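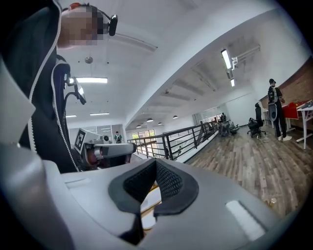

I have been asked to respond to Fengying's message on the paint question, and having ignored it over two lunches and one long train ride, I will. My position has not moved since August. The big room on the Hetbridge side does not need a color. It is bright and open, the walls are white and so is the ceiling, and a black hooded jacket with a white zipper edge down the front and along the hood looks terrific in it, even though nobody has ever dressed for that room on purpose. Put the same jacket in front of "Harbor Slate" and you have a floating zipper.

On Wednesday, March 13, 2024, Fengying Wei wrote:

> Hi all,
>
> Following up on the walls. I know some of you are tired of this thread, and I am too, but the landlord would like an answer and I'd like to stop being the person he calls.
>
> As I understand it there are three proposals:
>
> 1. Leave everything white and touch up the scuffs.
> 2. Paint the long wall Harbor Slate (Negin's sample, the one taped up by the coat hooks) and leave the rest.
> 3. Put up the felt panels from Stundix, which come in 16 colors, and forget about paint, because what people really complain about is the noise.
>
> Forough measured 69 decibels at the long table just before lunch and 60 after everyone had gone quiet, if that helps. She used her phone, so please don't write to me about calibration.
>
> Also, would anyone miss the white ceiling if it went a shade warmer? The Rarnell rep says it would "soften the volume." I asked which kind of volume and he said both.
>
> Fengying

Taking these in the order that annoys me.

> would anyone miss the white ceiling if it went a shade warmer?

Yes, me. We had a warm ceiling in the old place on Xie Street. It was called Oat. By the second winter it looked as if somebody had been smoking under it since the Eisenhower years, and every visitor over fifty asked who. Ceilings in big rooms do one job, which is to throw the light back down, and ours does it for free. The floor plan says 2117 square feet. That's a lot of Oat.

I'd also point out that the Rarnell rep sells ceiling paint.

> Paint the long wall Harbor Slate

I like Negin's sample. I have stood in front of it with coffee and felt calm. But it is the size of a paperback, and I have been calmed by many things that size that I would not want at forty feet. The afternoon sun also lands on that wall, and whatever we put there is going to tint everyone sitting across from it. White walls are kind to faces. Slate makes people look as though they're waiting on test results.

If Negin would paint a piece of drywall the size of a door and lean it against the wall for a week, I'll look at it with an open mind and report back. I have a spare sheet in the garage. It has a boot print on it, which will not show under Harbor Slate, so there's one point in its favor.

> Put up the felt panels from Stundix

This one I could live with. The noise is real and I'm a contributor to it. Hard white surfaces in one open space bounce everything, and Xinyi Gu has already told me, kindly, that she can follow both ends of my phone calls from the sink. So: panels, yes, on two conditions.

The first is that they go up high, above head level, where nobody leans on them. Felt at shoulder height turns gray and shiny wherever people wait for the microwave. I have seen this at my dentist's.

The second is that of the 16 colors we choose the one closest to the wall. I realize this makes me sound like a person who orders plain toast in a restaurant. I do order plain toast in a restaurant. The panels will still do their work if you can't see them, and we'll be spared a thread about whether teal goes with mustard, which I can feel forming.

As for Forough's numbers, I have no remarks on calibration, as instructed. I'd only like to know whether she was standing by the long table or sitting at it, since my chair is at one end and I may be the 69.

Practical matters, so that this message contains some:

- Scuffs. The worst are behind the coat hooks and along the bottom of the short wall where the carts go by. The touch-up can in the closet has skinned over. I stirred it with a ruler and the ruler stayed. We need a new quart, same white, and please can somebody copy the code off the lid before throwing it out. Last time we matched by eye and got three whites, all visible at four in the afternoon.
- Tape. Whoever is putting signs up with the clear packing tape, it takes the paint off with it. Blue tape is in the drawer under the printer.
- Ladder. It's at my house. I know. I'll bring it back when I bring the drywall.

So put me down for number 1 plus number 3, nothing for the ceiling, and a polite abstention on Harbor Slate until I've seen it at door size. If the landlord wants to hear it from someone other than Fengying, he can call me, though I gather he'd be able to hear me from the sink as well.

Cameron Fairweather

P.S. Negin, the sample has started to peel at one corner. I pressed it back down. It came away again and took some wall with it, so add that to the scuffs.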